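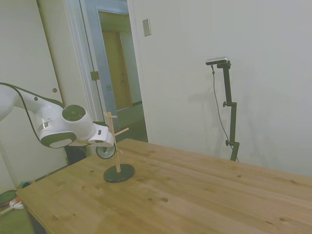 Call for participants

Do you sleep better after a herbal tea? We doubt it, and we'd like 20 people to help us find out.

Every packet in the shops seems to promise a calm evening and a deep night. We have read the studies behind these claims, such as they are. Most were small and short, and several were paid for by people who sell tea. The Clerham Sleep Study is asking adults in Clerham and Rultwood to try it properly.

You would drink one cup each evening in May, an hour before bed. Half of you will get a blend sold for sleep. The other half will get a plain fruit tea made up to look and taste much the same. You won't know which you have, and neither will we until the end.

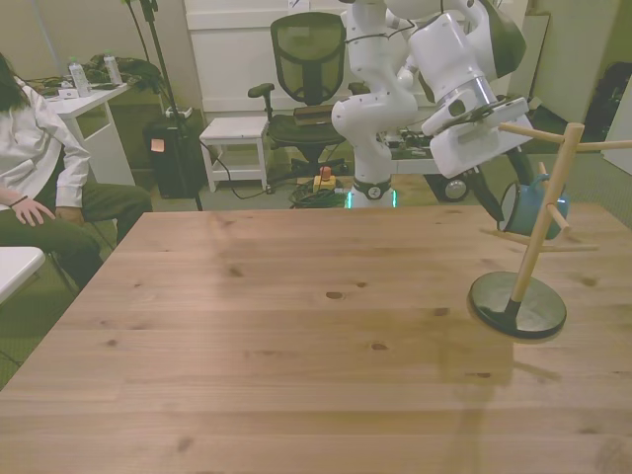

You would also fill in a short diary each morning and wear a wrist monitor at night. The makers say the monitor can tell light sleep from deep sleep. We are not convinced of that either, so we will only use it to record when you lie still.

You can take part if you are over 20, have no diagnosed sleep disorder and don't work nights. Please don't apply if you take sleeping tablets, are pregnant or already swear by a bedtime tea.

There are 2 visits to our rooms in the Kaplan Building, one at the start and one at the end. We pay bus fares and a flat fee for your time, which you keep even if you drop out. There is no free supply of tea afterwards.

We have no money from any tea company. If the blend works, we'll say so and look a bit foolish.

To apply, write to Raimo Heiskanen, Clerham Sleep Study, Kaplan Building, Berkitz Road, Clerham. Give your age, your usual bedtime and a daytime phone number.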